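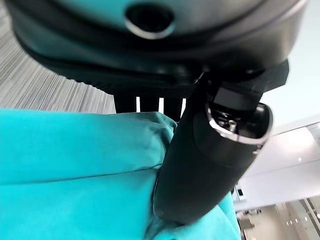

## How to run a cloth-folding demo at an open day

I've now done this at two Ilercombe open days, and the second went a whole lot better than the first. If your group has an arm and a free afternoon, you can do it too.

**1. Pick your cloth.** Go bright and solid. We use teal, which shows up nicely for people at the back, and on the wrist view you can see every crease. Skip stripes – our software at Prindwood got muddled by them all morning.

**2. Tape off the space.** I leave 100 cm past the arm's full reach, and I keep the e-stop in my own hand. Kids will duck under tape, so park a grown-up at each corner.

**3. Start with a messy heap.** Bunch the cloth up and let the finger press down into the folds. Folks love this bit (way more than a tidy square!) and it's the hardest part for the arm, so talk them through it. Slow the speed to 15 percent for the first go.

**4. Put the wrist view on a big screen.** Walter Giraldo talked me into this one and I'm so glad he did. From the crowd all you get is the outside of the arm, but up close there's the fabric wrapped around the finger, the metal ring, even a little screw inside.

**5. Let visitors mess it up.** Between runs, invite someone to scrunch the cloth again. Hit pause first, and wait for the arm to park before they reach in.

**6. Pack a spare cloth.** Ours went home in somebody's stroller in September. The new one's from Buckley and it's a bit slippery, so I run it through once before the doors open.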